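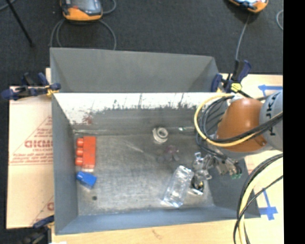
Rami Issa wrote:

> Members of our group would like to know whether the bin picking demonstration will be repeated in the afternoon, and whether visitors may bring small objects of their own.

Dear members,

The demonstration at the Nogueira open day will be given twice, at 11 a.m. and again at 4 p.m. Each session is limited to 7 visitors. Items brought from home cannot be accepted, as the set of objects is fixed for the day. Clear plastic containers are included, and Malteck staff will take questions on how they are handled.

Please send names to the list office by noon on the day before the visit.

Jucélia Batista
Visits Office, Nogueira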